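Learn > Younger readers > Towns and places > How a bus station is planned

Reading time: 6 minutes

How does a town decide where the buses should stop?

Most people who catch a bus only think about one part of the journey, the moment when the bus arrives. Before that moment can happen, somebody has to decide where the bus will stop, where the passengers will wait and how everybody will get across the road safely. These decisions belong to a kind of work called town planning. Planners are the people who think about how streets, buildings and open spaces fit together.

This page explains how the town of Ladthorpe planned its new bus station. It is written for readers aged eight to eleven, and the words in the list at the end may be useful to teachers.

Why Ladthorpe needed a new bus station

The old bus station at Ladthorpe was built when the town was much smaller. It had four stops in a row along Brinkmann Street and one long metal shelter. When more houses were built on the north side of the town, more buses were needed, and they began to queue along the street. Drivers of delivery lorries could not reach the shops. People using wheelchairs found that the pavement was too narrow to pass those who were waiting.

The council, which is the group of people elected to look after the town, asked its planning department to study the problem. The department began by finding out how the station was used. On one school day in September, its staff recorded 2,599 passengers getting on or off a bus. The busiest time was between eight and nine o'clock in the morning, when many pupils were travelling to the school at Fusalness, along the coast.

Choosing a site

A site is a piece of land where something could be built. The planners looked at three sites in Ladthorpe. The first was the old station itself, the second was a car park beside the railway line and the third was a field at the edge of the town.

The field had plenty of room, but it was a long walk from the shops and the library. A person carrying heavy bags, or a person with a small child, might decide that the walk was too far and stop using the bus. The old station was in the right place but could not be made any wider, as there were buildings on both sides. The car park was 300 metres from the market square and next to the trains, so that passengers could change from one to the other without crossing a main road. This was the site the planners recommended.

Every site has a disadvantage as well. The car park had 80 spaces, and the people who used them were worried about where they would leave their cars. The council agreed that 30 of the spaces would be kept and that the rest of the land would be given to the buses.

Drawing the plan

Once a site has been chosen, it must be measured. Surveyors record how long and wide it is, where the ground slopes and what lies underneath, such as water pipes and electricity cables. An architect or a designer can then draw a plan. A plan shows the land as a bird would see it, looking straight down.

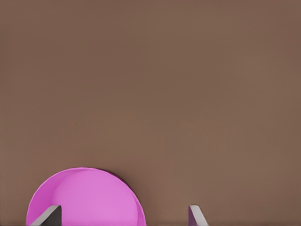 Plans for a bus station usually begin with the space that the buses need to turn. A long bus cannot turn sharply, and its back end swings outwards when it goes round a corner. Readers can test a simple layout at home on a clear tabletop. A bowl like the pink one in the picture, set down near one edge, can stand for the waiting hall, and the wide brown space beyond it shows how much ground would be left over for the buses and the paths. When the bowl is moved to the middle, that ground is divided into smaller pieces, and it becomes harder to steer a toy bus past without touching anything. Designers ask the same question when they move shapes on a drawing, although they use exact measurements.

At Ladthorpe the waiting hall was placed along one side of the site, close to the railway platform. The buses enter by one gate and leave by another, so they do not need to reverse. Passengers reach each stop along a covered path, and there is only one place where that path crosses the way used by the buses. At this crossing the road surface is raised to the same height as the pavement. This slows the traffic and makes the crossing easier for anyone using wheels.

Asking the public

In the United Kingdom, people who live near a large new building must be given a chance to say what they think of it before permission is granted. This is called consultation. The plans may be put on display, notices may be fixed to posts close to the site, and letters may be sent to neighbours. Anybody may reply, and children may reply too.

The drawings for the Ladthorpe station were shown in the library in November 2021. Florin Rusu, the planning officer in charge of the project, also took a copy to two primary schools and asked the pupils to mark anything they would like to change. Several of them pointed out that the timetable boards would be too high for a child to read. Others asked for a drinking tap. One class wanted the seats to face the trains, so that there would be something to look at.

The boards were lowered and a tap was added. The seats could not all be turned round, because passengers also need to see their bus arriving, but the bench at the end of the hall now faces the railway platform. When a suggestion cannot be used, the planning officer writes a report that gives the reason. The report is public, and anyone may ask to read it.

Not everyone was pleased with the plans. Shopkeepers in Brinkmann Street thought that they would lose customers when the buses moved away. The council answered by keeping one stop in the street for the Plutel bus, which brings people in from the villages. Planning often works in this way. One group of people needs one thing and another group needs something different, and the planners must find an arrangement that is fair to both — even if neither group receives everything it asked for.

Building work

Builders could not close the old station until the new one was open, as people still had to travel to work and to school. The work was therefore divided into stages. The underground pipes were moved first. The ground was then made level, and a strong base was laid under the parts where buses would drive. A bus full of people is very heavy, and an ordinary car park surface would soon crack beneath it.

The waiting hall was built next, followed by the covered paths and the lights. Trees were planted last, during the winter, when young trees are resting and can be moved with less harm. They were set well back from the corners so that drivers would have a clear view as they turned.

Looking at your own town

You may like to visit a bus station or a bus stop near your home with an adult and think about how it was planned. Is there somewhere dry to wait? Could a person using a wheelchair reach every part of it? Can you see the bus coming while you are sitting down? If something could be made better, you may write to your local council and explain what you would change. A drawing can be sent with the letter.

Words used on this page

Architect: a person who designs buildings.
Consultation: asking people for their opinions before a decision is made.
Council: the people elected to look after a town or district.
Site: a piece of land where something may be built.
Surveyor: a person who measures and studies land or buildings.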